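Firkero puts toy-sorting robot through 734 runs, and says it needs more

Thursday, January 11, 2024

Firkero, the small automation company behind the Cluvwood home robot arm, said this week it has finished the first round of recordings meant to teach the arm to tidy up after children. The company has 734 of them. It would like a good many more before it lets the arm try the job by itself in front of anyone.

The recordings are examples, in the plain sense of the word. A person steers the arm through a short chore, such as taking a toy out of a basket or putting one back, while the system stores what the camera sees and how each joint moves. A learning program called Gil then works through the pile and tries to produce the same movements when no person is steering. Firkero announced the program in August and described it then as "nearly ready for the living room." The phrase does not appear in this week's statement.

Seung-woo Oh, who runs the recording work, was more careful when reached by phone. "We have a decent set for a few kinds of toys and a few kinds of containers," he said. "Whether that carries over to your house, I can't tell you yet. We haven't tested it in your house."

It is a fair answer, and a more useful one than the statement gives. Firkero's release runs to several pages and uses the word "general" often, but the details at the back describe a narrow program. All 734 recordings were made at one site, with the arm fixed beside a table. They were made by 4 operators. Of the total, 126 were thrown out after review, mostly for pauses in the middle of a movement or for camera pictures that fell out of step with the joint readings. The company counts them in the headline figure anyway. Take them away and the number is 608.

Asked about that, a spokesman, Kyung-tae Woo, said the rejected runs "still have value" and may be used later to teach the program what a poor attempt looks like. He did not say when, or whether anyone is working on it.

The operators can each make up to 200 recordings in a week, according to the release. That pace sounds brisk until you learn how short the chores are. Most involve one or two objects and finish in well under a minute. After each run the operator puts the toys back by hand in a new arrangement, checks the last recording on a screen and starts again. Bo-ram Yeon, one of the 4, said the rearranging is the part that takes thought.

"You get into habits," she said. "You think you are dropping things at random and then you look back over a morning and every car is pointing the same way. Gil will learn that. It will learn that cars point that way, and then somebody turns one around."

Her point deserves more room than Firkero gave it. Programs of this kind copy what they are shown, including things their makers never meant to show them. An arm that has only met a basket in good light, on a clear table, at a comfortable height, has not learned to tidy a child's room. Firkero says it varies the toys, the containers and what they rest on. It has not published a list of the variations or said how many recordings each one gets, and without that an outsider has no way to judge how wide the collection is.

The gripper raises a question as well. The toys Firkero talks about come in hard shapes and rounded shapes, often touching or lying partly on top of each other, and a basket wall limits the angles from which a finger can get at them. Steering an arm into that kind of space is slow work even for a person who can see the whole thing. 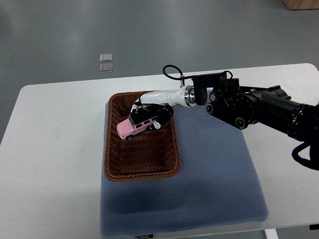
Byung-chul Won, an engineer who spent years fitting arms in packing plants and now advises buyers of such equipment, has read the release and is not persuaded. In his view the company is measuring the wrong thing. The number of recordings is easy to print, he said, but a buyer should ask how often the arm completes the chore with toys it has never met, and how often it gives up, and what it does to the toy when it gets it wrong.

"I have no quarrel with the method," Won said. "People have been showing machines what to do for a long time. My quarrel is with a press release that has no test in it."

Firkero has run tests, Oh confirmed, but is holding the results until a second round of recordings is done. That round will be made at Flerkaritz, a shared workshop where the company has leased more floor space, and will add containers with high sides and lids. Oh would not give a target number. He did say that operators will follow a written schedule for placing the toys, a change Yeon had been asking for, and that rejected runs will be reported separately.

There is also the matter of money. The release mentions "interest from household partners" and names none. Byung-chul Yeom, who handles sales for Firkero, said talks are going on with two retailers – he would not identify them – and that no orders have been placed. The price of the arm has not been set. Neither has the question of who will do the recording if a family's toys turn out to be too different from the ones used so far. Yeom suggested customers might be able to make a few examples at home. Oh, asked about the same idea, said it had been discussed but that the current steering equipment was not something he would hand to a parent.

For now the arm stays where it is, and so do the operators. Recording at the present site continues through the end of the month, when the equipment will be packed up for the move. Firkero says it will release test results with the second set of recordings. It did not give a date.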